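Okcombe Makers Forum > Clubs and Competitions > Student projects

Thread: College team and the mug tray job, is it worth the hours?

iestyn_sayce
Posted February 6, 2024

I help out with the robotics club at Drotstead on and off, and I'd like a sanity check from people who aren't already in love with it. The project is two arms and learned control: the students drive the arms by hand, record every run, then train on the recordings. The task is mugs and a tray. They have 300 recorded runs and want another 300 before the Drarell Cup in November.

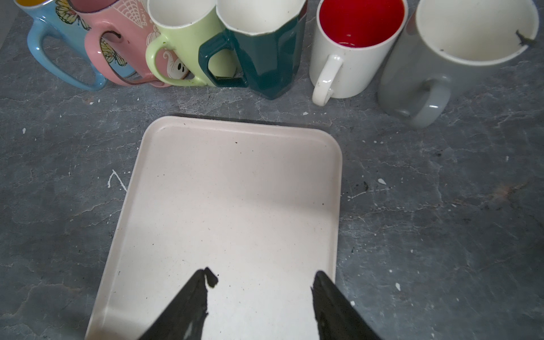

My worry is that they're learning to be patient and not much else. Ask them why a run failed and you get "needs more data". When I was at college we'd have had to work out the geometry on paper first.

brijesh_s
Working out the geometry on paper gets you one mug in one place. Handles point all over, shapes differ, and the sums get nasty quickly. I'm not saying the data route is magic, but your complaint sounds like it's about the teaching.

iestyn_sayce
Partly, yes. But what do they put in the report? "We did it a lot"?

ghada.daher
I judged the Drarell last time and read a good few reports that said exactly that. They scored badly. The one I remember had a table of failures sorted by cause, with the dull ones left in. Bad grip, bumped the next mug, let go too early. Ask whether your lot keep anything like that.

Also, who decides what counts as finished? If it's "mugs on tray" then fine. If they mean neat columns, upside down, handles facing out, that's a much harder job and they should say so up front. 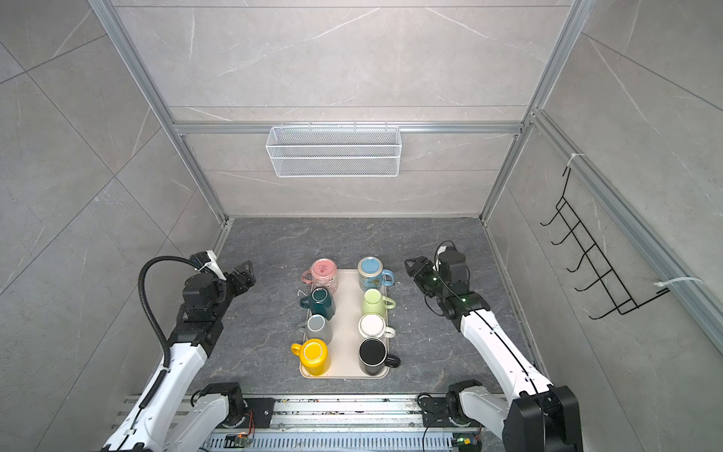

And please get them to test with a mug that was never in the training runs. I'd want that number before any other.

mpho_mahlangu
I'm on the team, hello. We do keep a failure log, it's a spreadsheet and it's ugly. It has 1,328 rows because we log every dropped or missed grasp separately. Iestyn has never asked to see it.

iestyn_sayce
Fair. Send it over.

aled_ifans
Still with Iestyn on this. A spreadsheet that long which no one has sorted is a diary. What changed in the setup because of it?

mpho_mahlangu
We changed the order we pick the mugs in, and we slow down on the last bit of the approach. Danladi (our supervisor) wants us to group the rows by mug next. I'd rather do that than record more, but I got outvoted.

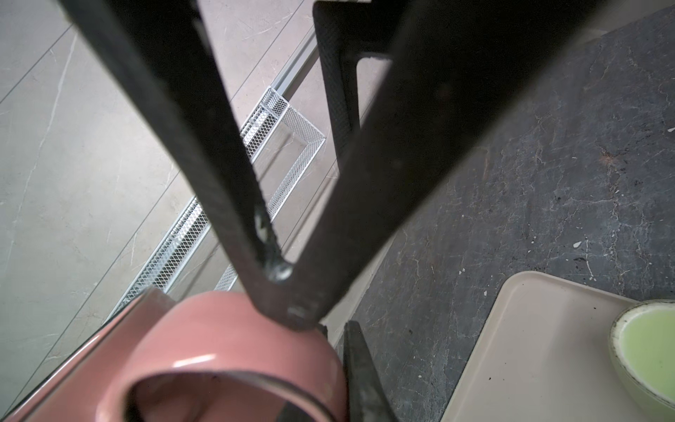 Can you train on the failed runs as well as the good ones?
You can, but label them first, or the arms will copy the mistakes along with everything else.

brijesh_s
Agree with that. And group the rows before recording anything new. If most of the misses come from one or two mugs, another 300 mixed runs is a poor use of your evenings.

aled_ifans
I'd still make them do one mug by hand calculation, just so they know what the training is saving them.

ghada.daher
Can't see the harm, as long as it's one afternoon and not half a term.

iestyn_sayce
Got the spreadsheet. Column F is blank for the first 200-odd rows, Mpho, what was meant to go in there?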